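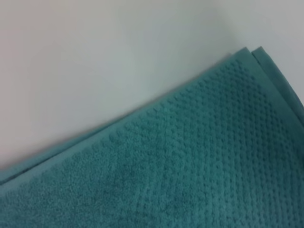 Lumturie Papadopoulos writes that her bath towels stopped absorbing water within a year of purchase, that she washes them warm with a full cap of liquid detergent and a full cap of softener, and that a second softener rinse made them worse. She asks whether the towels need replacing.

Probably not. Loss of absorbency in cotton terry is usually a residue problem. Softener deposits a cationic film on the loops, and the film repels water. Surplus detergent and hard-water minerals build up in the same place. All three can be stripped out in one session.

Testing for residue

Put a few drops of water on a dry, laid-out towel. Clean terry takes a drop in almost at once. If the drop beads and sits, there is film on the loops. Test the middle as well as the hems, as the woven border is slower to absorb even on a new towel.

Stripping

1. Wash the towels alone on the hottest cycle the care label permits, with no detergent. If suds show in the drum, repeat until they don't.
2. Wash again at the same temperature with washing soda in the drum. For a front loader, 2 level tablespoons is enough. Dissolve it in a jug of hot water first if your machine fills cold.
3. Run one extra rinse.
4. Shake each towel hard from the short end before drying, to stand the loops up.

Don't add vinegar to the washing soda load. The two neutralise each other. Never combine vinegar with chlorine bleach in any load.

Strongly dyed towels will release some colour on the first hot wash. Keep them away from whites, and check the label before going over warm.

Routine washing

Dose by soil and water hardness. The line on the cap is set for a heavy load in hard water, and most household towel loads need half. Fill the drum to two-thirds so the load can tumble through the rinse. Leave out softener altogether. Dryer sheets leave a similar film and should be left out too.

Sheets and towels should not share a load. Sheets wrap the towels and the centre of the bundle rinses poorly.

Drying

Line drying gives a stiffer towel. Ten minutes in the dryer on low, before or after the line, corrects most of it. On a rack, leave a hand's width between rails. A towel folded with damp hems will smell within days, so feel the hem and the border seam before it goes in the cupboard.

Storage

Fold in thirds lengthwise, then in half twice, with the fold facing out. Put clean towels at the bottom of the pile and draw from the top so wear is even. Slatted shelving is preferable. In our Dengate laundry the cupboard is 106 cm wide with solid shelves, and 18 mm battens under each pile fixed the mustiness.

Snagged loops

Cut a pulled loop flush with sharp scissors. Don't pull it through. The pile is held by the ground weave and one cut loop won't run.

Filter and seal

Lint from heavy towels clogs drain filters. Clean the filter monthly and wipe the door seal dry after the last load of the day.

Updated 15th October. Next page: descaling kettles and taps.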